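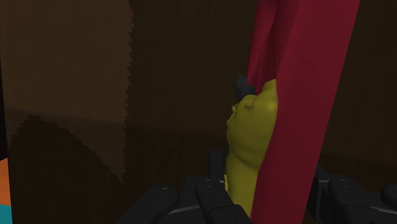

2 min read

Craft box club, minutes of the October meeting

Started 7.30pm, upstairs room. Apologies taken, list with the sign-in sheet. Last minutes agreed, one change: glitter order was Minami, not Morker.

Boxes. September boxes all gone out. 3 came back, wrong flat numbers on the labels. Re-sent. Parents pleased with the felt owls, less so with the weaving, too fiddly for under-sixes. Agreed to put an age on the lid from now on.

Winter kit. Long chat. Choice was salt dough stars or paper lanterns. Lanterns won on a show of hands. Cindeck card prefered as it folds without splitting. Need 1,000 sheets, order before half term. Instructions to go on one side of A5, bigger print than last time please. Somebody to test the lantern with an actual five year old before we print anything.

Glue. Condetti sticks drying out in the box again. Try the Morker ones, 200 to start with. If OK switch over in the new year.

Money. 1,705 pounds in the account after postage. Postage up again. Price per box stays as it is till spring, then look again. Two against.

Library afternoon. Room booked from 2pm. Painted pebbles and the left over weaving kits. Bring aprons, library has none. Tables need covering, they were cross last time.

Packing night. Same place, 6pm start, bring own scissors. Door code has changed, ask.

AOB. Lost: one hole punch, blue handle. Subscription form on the website still shows the old prices, to be fixed this week. Request for a sibling box, carried over to next metting.

Closed 8.50pm.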